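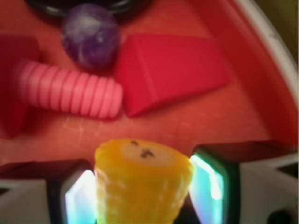 Section 3. Running the tray demo on an open day

I'm Efraín Salazar, and I've run the tray demo for Ploltach at every open day since we moved to the Cáceres building. This section is for whoever gets the job when I'm not around. You should already have the arm bolted down and the Tridodex controller talking to it (Section 2, and please do the cable check twice, I beg you). From here on I'm assuming the arm moves when you tell it to and stops when you hit the red button.

The demo is simple. The arm picks toys out of a shallow red tray and drops them in a bin, and people stand there watching it far longer than you'd expect. Kids will stay for half an hour if their parents let them. Your job is to keep it running, keep fingers out of the way, and answer questions.

3.1 What you need on the table

The demo crate lives on the shelf under the spare controllers. Pull out:

- the shallow red tray with the white rim
- the toy bag
- the drop bin
- the rubber mat that goes under the tray
- four corner clips
- the rope and the two short posts
- a soft cloth for the finger pads

The toys have been picked over a few years now and I'm fond of all of them. There's a yellow one with bumps all over it like an ear of corn, which is my favorite to start with, plus a pink ribbed one that looks like a big toy bolt with a darker red head, a red wedge, and a purple marbled ball. You can add your own! Just read 3.3 first.

Note: The tray floor has scratches and scuffs on it. Leave them alone. I tried polishing a tray once and the shine gave the camera so much trouble that I spent the whole lunch break dulling it down again with a kitchen sponge.

3.2 Setting the tray

1. Lay the rubber mat inside the taped rectangle on the table. If the tape has peeled off, the measurements are on the inside of the crate lid.

2. Put the tray on the mat and push it up against the back two corner clips. Then snap on the front two. It should not slide at all when you nudge it.

3. Turn on the Ivis software and wait for the start screen. It takes its time. Go get coffee, or better, go find the extension cord you forgot.

4. Open the saved setup called 492. Don't open 677, even though it's newer. That one is for the tall table and it will try to put the gripper somewhere below your floor.

5. Press Home and stand back. The arm goes up, turns, and parks above the tray.

6. Check the wrist camera view on the laptop. You want both fingertips in the lower corners and a good stretch of tray floor beyond them. If one finger looks a lot larger than the other, the camera has been bumped -- loosen the thumb screw, straighten it, and tighten again by hand only.

7. Run one empty pass. The gripper should go down, close on nothing, and come back up without touching the tray.

Caution: Keep your hand on the stop button during the empty pass, every time, even if you ran the very same setup an hour ago. Somebody may have leaned on the table.

3.3 Choosing and placing the toys

I used to dump the whole bag in, because a full tray looks great. It picks badly, though. The arm has to nose around between things, it shoves one toy while reaching for another, and your visitors start making sympathetic noises. Fewer toys with a bit of space around them makes a much nicer show.

1. Start with the corn-type one standing up on its end, near the front of the tray. It's a short fat shape with a flat top and the sides taper a little toward the bottom, so the fingers get a good wide hold. Those bumps help the grip too.

2. Lay the ribbed bolt on its side, left of center. Try to have the shaft running left to right. The arm can manage it at an angle but it takes longer to make up its mind.

3. Put the wedge to the right of the bolt, resting on one of its flat sides. Leave a finger's width between the two if you can.

4. Add the ball last. It rolls, of course, and the trick is to tuck it in behind the bolt and the wedge so it has something to rest against.

5. Clear anything off the tray that you don't want picked. Pens, name tags, mints. The arm has no manners and will happily go for your car keys.

Note: If you bring your own toys, squeeze them first. Anything you can dent easily with your thumb will get dented by the gripper. Anything see-through is a headache. Anything with a face on it will get a name from the first child who walks in, and then you're not allowed to drop it in the bin.

3.4 Light and color

Our camera picture runs very red. The tray is red, the light bounces off it, and the whole view goes warm and a bit soft, especially toward the edges. I've stopped fighting it. Setup 492 was tuned with that picture, and if you go in and "fix" the color you'll be teaching it all over again while people wait at the rope.

What you can do:

1. Close the blinds on the side nearest the table. Moving sunlight is far worse than a bad color.

2. Leave the ceiling lights on.

3. Wipe the pads on the inside of the fingers with the dry cloth. They show up as pale, bright strips on the screen, and that's fine. You only need to worry if one goes dark or patchy, which usually means jam. (I wish I were kidding. May open day, snack table right next to us.)

Caution: Dry cloth only. No window spray and no wet wipes on the pads.

3.5 Running the demo for visitors

Rope first! Set the posts so that the nearest visitor can't reach the tray with an arm out. I use my own arm as the ruler and then take one extra step back, as I'm not very tall.

1. Say hello and tell people what they're going to see before you press anything. One sentence will do. I say, "This arm is going to look in the tray, choose something, and put it in the bin."

2. Turn the laptop so the crowd can see the wrist camera view. This is the best part of the whole demo in my opinion, because they get to look down between the fingers while it works. Most people have only ever watched an arm from the outside.

3. Press Pick Once. Let it do a single pick and stop there with the toy in its grip. Talk while it's holding. People love to come in close at this point (behind the rope) and look at how the two fingers press in from the sides.

4. Press Release. The toy goes in the bin.

5. Press Run for the rest. Stay next to the stop button.

6. When the tray is empty, press Home, wait for the arm to park, and press Hold. Only after the Hold light comes on do you reach in and set the toys out again.

Caution: Never reset the tray while the arm is on Run, even if it seems to be thinking. It can pause for a good few seconds and then go.

A group of up to 22 works well around our table. Past that, the people in the back see nothing but coats, so split them and run it again. The demo is short and a second showing costs you nothing.

If a child asks to choose the next toy, let them! Open the Choose panel, have them point at the laptop from behind the rope, and tap the toy for them. I've had kids who wouldn't say a word all tour suddenly give me very firm orders.

3.6 When it goes wrong in front of people

It will, and they'll enjoy it more than you do. Here's what I run into most.

The gripper closes and comes up empty. Let it try again on its own. It gets three tries before it moves on. If it misses all three, press Hold, turn the toy a little, and start over.

The ball gets away. The raised rim usually keeps it in the tray. If it jumps the rim, press Hold before you go chasing it. Don't send a visitor after it either.

The toy tips in the grip. Nine times out of ten it was picked too close to one end. Press Release over the tray, and stand the toy up again once the arm is parked and holding.

The arm stops and the screen says Tray Lost. Somebody bumped the table. Check the four clips, press Home, and run an empty pass as in 3.2.

The screen freezes. Close Ivis and open it again. Leave the controller powered on while you do this, or you'll be homing the arm from scratch and that takes ages. I chat about the drop bin during this part. There is a surprising amount to say about a drop bin when you really have to.

3.7 Questions you'll get

"Is somebody steering it?" No. You press the button, and the software picks the spot and the angle.

"How hard does it squeeze?" Hard enough to hold the toy and no more. The force limit is in the setup and it's locked. Don't unlock it to show off.

"Can I shake its hand?" Everybody asks. Please say no.

"What's it for?" Tell them we use the same tray to try out new grips before they go anywhere near real parts. If they want more than that, give them one of the cards from the crate and point them to the next table.

3.8 Packing up

1. Press Home, then Park, and wait for the arm to fold.

2. Power off the controller at the switch before pulling the plug.

3. Check the toys against the list taped inside the bag. Look under the table for the ball.

4. Wipe the pads one more time, put the foam sleeve over the fingers, and slide the tray into the crate face up so the clips don't scrape it.

5. Write down anything odd in the notebook. Which toy, what it did, what you did. I read all of it, including the rude ones.

Last changed 4 September 2024, E.S. Added the bit about the blinds and moved the rope step to where people will read it.

3 comments
22 shares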